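How to set up a two-handed parcel sorting cell in a shared workshop

Posted January 14, 2022, by Nikola Kalinowski

The goal is modest. A parcel comes down a belt, a robot picks it up, puts it on a scanning plate and drops it in a crate. A bored teenager could do this after ten seconds of instruction. Our robot took from September until now, and the teenager would have brought his own hands.

These notes cover the layout, the height settings, the scan step and the handoff between the two arms. They assume you already have a robot that moves when told to and stops when told to. If you only have the first half of that, go fix the second half before reading on.

What you need

A belt conveyor with a speed control that goes properly slow
A table at the same height as the belt, or close
A scanning station with a flat plate and a column
A plastic crate
Parcels, preferably soft ones, preferably ugly
An emergency stop you can reach without leaning over the robot

Step 1. Put everything where the arms can get to it

Start with the robot and work outward. We did it the other way, arranging the furniture into a very handsome workstation, and then discovered that the left arm could reach most of it in theory. Park the robot base, mark the floor with tape, and have each arm sweep slowly at working height while somebody chalks the limit of its reach. Everything goes inside the chalk.

From the robot's point of view, ours runs crate on the left, scanning station in the middle, belt on the right. The right hand only ever deals with the belt. The left hand only ever deals with the crate. The plate is shared ground, and we'll get to the arguments about that.

Step 2. Level the plate and the belt

Slide a straightedge from the plate across to the belt rail and look at the gap. Our table sat 17 mm too low, and the fix was shims under the feet. Do this before teaching any positions. I taught 91 of them first, and then shimmed the table, and then had a quiet sit-down in the kitchen.

Once it's level, bolt or clamp the table down. A shared workshop is full of people who will nudge a table to get at an outlet and feel no guilt whatsoever.

Step 3. Teach the waiting poses

Each arm needs somewhere to be when it isn't doing anything. Keep these low and near the work. The left hand waits open just above the front left corner of the plate. The right one hangs over the near side of the belt, where the next parcel will be along shortly. A long trip back to some dignified home position looks great in a demo video and adds seconds to every cycle.
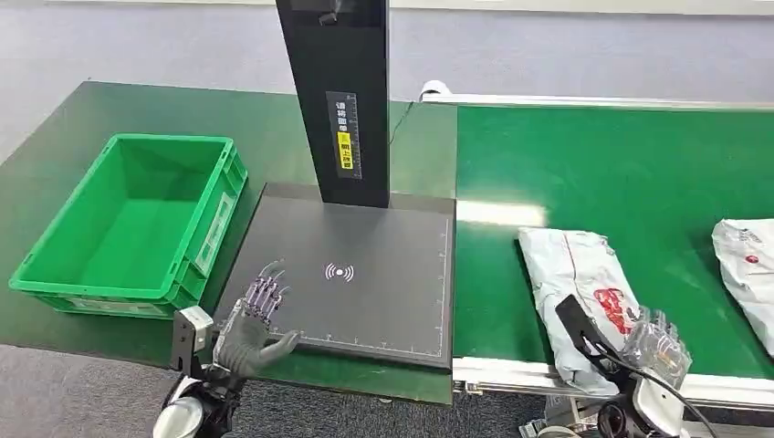 Tülin Ekinci wrote in to object that waiting poses this close together are asking for a collision, and that she would keep one arm fully retracted whenever the other is moving. She has a point. We get away with it by treating the plate as a single-occupancy bathroom: an arm has to claim it in software before entering, and has to release it on the way out. If you don't want to write that part, follow Tülin's advice and live with the slower cycle.

Step 4. Use terrible parcels

Boxes are a trap. A box is stiff, it has corners, and it'll have your pick routine looking brilliant by lunchtime. Then someone hands you a plastic mailer and the whole thing falls apart. Start with mailers. Crumple them. Lay them on the belt at an angle, because that's how they're going to arrive anyway.

For the grip, come in over the near edge and pinch a fold. Trying to get fingers underneath will simply push the mailer along the belt, which the robot will keep doing with great patience until one of them runs out of conveyor.

Keep the belt stopped for the first round of tests. Then run it at the lowest setting and pause it for each pick. Picking from a moving belt is a fine ambition and can wait.

Step 5. Scan

Set the parcel down with the label up and open the fingers completely before moving away. Half-open fingers catch on the plastic and drag it off the plate, after which you have an excellent scan of the plate.

Wait for the reader to return a code before the left arm claims the space. Give it a time limit too. When it fails, our script asks the right arm to lift the parcel, turn it over and try again, once. After the second failure it beeps and a human comes over looking put upon.

Watch for glare. Shiny mailers under overhead lights can defeat a reader even when the label is perfectly flat. Turning off one lamp did more for our read rate than a weekend of adjusting software.

Step 6. Handoff and drop

The left hand picks from the plate, travels above the rim of the crate and lets go. Set the travel height using your fattest parcel hanging from its worst corner, then add a bit. Release low over the crate, or light mailers will drift out over the side like leaves.

Step 7. Let it run, and keep a log

Write down every failure and what kind it was. Over 582 cycles our misses were mostly bad grips, followed by failed scans, followed by Berkay Kaplan moving the crate to see what would happen. (It dropped parcels on the table, very precisely, where the crate had been.)

After that, put stops on the table so the crate can only sit in one spot. The current version runs 8 parcels in a row without supervision before I get nervous and go stand next to it. The wiring list and the claim-and-release script are in the Drutlow folder on the workshop drive, under a file name I'm not proud of.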